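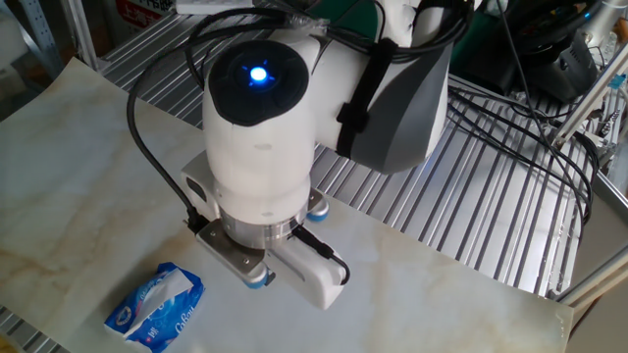
7 min read

Subject: Re: [cell-upkeep] Cable drag and missed picks on the tissue cell

Paula Căpraru wrote:

I've inherited the Diseo tabletop cell and I'm trying to get it back to a state I trust. It picks soft tissue packets off a flat sheet and puts them down again. Two things are bothering me.

First, the cable bundle. When the arm reaches to the far corner of the table the cables pull tight near the wrist, and I think the gripper plug is taking the load. The last person had taped everything down and the tape has gone gummy.

Second, the picks. Some of them are fine and then I get a run where the fingers close high and only pinch the wrapper. I've re-taught the position twice. It works for a while and then drifts again. I don't believe the arm itself is drifting, but I can't prove it.

Is there a written procedure anywhere, or did it all live in somebody's head? The Skovetti binder only covers unpacking and bolting down.

Paula
(end of quoted message)

Hi Paula, and list,

There was a procedure once but it was for the older Ulance cell and half of it doesn't apply. I look after a cell very close to yours, same job and same kind of table, so I've written out what I do. Some of it will be old news to people who have been on the list a while.

I'd do the cables before anything else. If the bundle is dragging on the wrist you can't trust any position you teach afterwards, and you will end up doing the table twice.

1. Strap the cables, don't tape them

Take all the tape off and clean the shell with a damp cloth and a little dish soap. Don't use solvent on the white covers. I dulled a patch on ours that way and it has stayed dull.

Then put the arm in its far reach pose by hand, in free drive, and leave it there while you work. Most people strap cables with the arm parked at home because it's comfortable to stand next to, and the bundle comes out too short. I use a black fabric strap with hook and loop, wrapped around the link, one on the upper link and one on the lower. Snug is enough. You should be able to slide the bundle through with a firm pull.

Between the last strap and the plug on the gripper you want a wide, lazy loop. Ours hangs down beside the wrist and comes back into the side of the gripper. Leave 35 mm more than you need at full wrist rotation. Turn the wrist both ways by hand, all the way to the limits in your program, and watch the plug while you do it. If the plug moves, the loop is too short. If the loop swings down anywhere near the fingers it's too long.

The short cable down near the fingers needs its own check if you have one. It gets forgotten because it doesn't go anywhere near the straps. Look for a flat spot where it bends, and make sure the little connector at the end is pushed home.

At the bottom, let the bundle come down the side of the arm and rest. Don't tie it to the base. I had it tied for a month and all that did was move the strain to the lower strap.

2. Look at the fingers with the power off

We keep two styles of finger for this job, the ones with the light blue rubber pads and the slim black ones. Both will pick up a tissue packet. The padded ones are kinder to the wrapper and more forgiving if you are a bit off centre. The black ones fit into tighter places and don't need as much room when they open. You didn't say which you have fitted, and it matters for the height you teach, so write it on the cell log.

With the pads, press each one with a thumb. A pad that is lifting at one corner will roll under load and you'll get exactly the pinch you describe. Check the small screws on the finger plate too. I do them up with the short arm of the key and stop when it gets stiff. Do the same on both sides or the gripper will close off centre.

With the black ones, close them slowly with nothing in between and look from the side. The tips should meet along their length. If you see light at the bottom, take them off, clean the seats and put them back.

Whichever you use, wipe the tips with a dry cloth. Tissue dust gets everywhere and it's slippery.

3. Fix the sheet before you teach anything

I'd put money on your drift coming from the table. The arm repeats very well. The surface it's reaching for is a different matter. Our table is a marble-patterned sheet over a ribbed metal bed, and for a long time the sheet just lay there. Every time someone leaned on the corner to reach something, it slid a bit. You re-teach, it works, somebody leans on it, and it stops working.

Start with the edges. Run a finger along the whole way and find where it lifts. A corner that curls up will put the packet on a slope if it gets set down close by. Hold the edges with something flat that won't catch the fingers. We tried clamps and the gripper found them on the first day.

Then mark the bed, and not only the sheet. Put a scratch or a paint dot on the ribs where the corner should sit. When the picks go bad, you look at the mark first. It takes a few seconds, and in my case it has saved a lot of re-teaching.

Glare is worth a thought if your cell uses a camera to find the packet. A glossy surface with a lamp over it gives you a bright patch that moves when people move. I turned our lamp to bounce off the wall and that was the end of it.
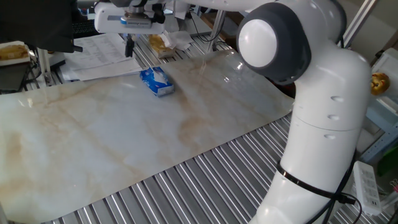 4. Teach the pick height with a real packet

Don't teach on a block of foam or a packet you've had in a drawer since January. Soft packs flatten with use. Take a fresh one, set it on the sheet at a slight angle the way it will land in real work, and bring the arm over until the fingers hang straight above it.

Come down in small steps with the gripper fully open. Stop when the tips are four millimetres off the sheet. If you can't get that low without touching, the arm isn't square to the table and you need to go back and fix that before you go on. Close at 22 percent force. You want the packet held by its sides with the pack slightly squeezed. If the wrapper bulges up between the fingers, you're too high or too hard.

Lift it a hand's width, hold, and put it back down. Then push the packet a little to one side and do it again without changing anything. Do it on the other side as well. I like to see it pick up cleanly from all three before I save the position.

Save it under a new name. Please don't overwrite the old one. When someone phones me about a cell that used to work, the first thing I ask for is the old position, and it's nearly always gone.

5. Run it and write down what goes wrong

I run 300 picks before I call a cell done. It doesn't have to be in one go. Stay in the room for the first part, then look in on it. For every miss, write down where the packet was and how it was lying. After a while you can see the pattern without any software. If the misses are all in the far corner, go back to the cables. If they are all over, go back to the fingers. If they start suddenly and keep coming, go and look at the mark on the bed.

Use packets with the tissue showing at the opening as well as sealed ones. The loose end of a tissue can sit higher than the pack, and with a camera it can pull the pick point off to one side. I had to mask out white along the top of the pack to get past that.

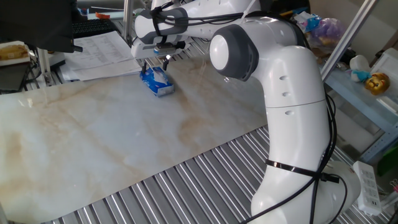
The other thing I'd log is what was on the bench at the time. Ours collects paper, snacks and whatever else people are carrying, and I've given up on keeping all of it away. I only insist on the part the arm can reach. There's a line on the floor plan and a line on the bench, and inside it there is the sheet and the thing being picked. Beyond the line I don't care, provided it isn't sitting on a cable.

The power strip is a case of its own. Keep it where you can get at it without reaching past the arm. If it has to be near the base, angle it so the plugs point away from the cables coming down, and check that nothing has worked itself half out of a socket. We had a gripper that kept dropping out in the middle of a run and I spent most of an afternoon on the gripper. It was a loose plug.

For regular upkeep I do the straps and the loop weekly, the finger screws when I change fingers, and the sheet marks every morning before I let it move. The wrist light gets a glance when I start up. I check the colour against the note taped inside the lid of the control box, as the binder has it wrong for our version.

On proving the arm isn't drifting: pick a hard point on the metal bed, something like the end of a rib, and teach a position just over it. Don't use the sheet for this. Go back to it after a day's work with the same fingers on. If the gap looks the same with a feeler gauge, the arm is fine and you can stop worrying about it. If it has changed, check the bolts on the flange and at the base, then send me the numbers and we'll go from there.

I can send the blank log page if you want it. It's one side of paper and has boxes for fingers, force, height and sheet mark. Also, could whoever has the old Ulance procedure please pull it off the shared drive, or at least put a note on the front? People keep finding it and following the part about taping the cables.

Let me know which fingers you've got on.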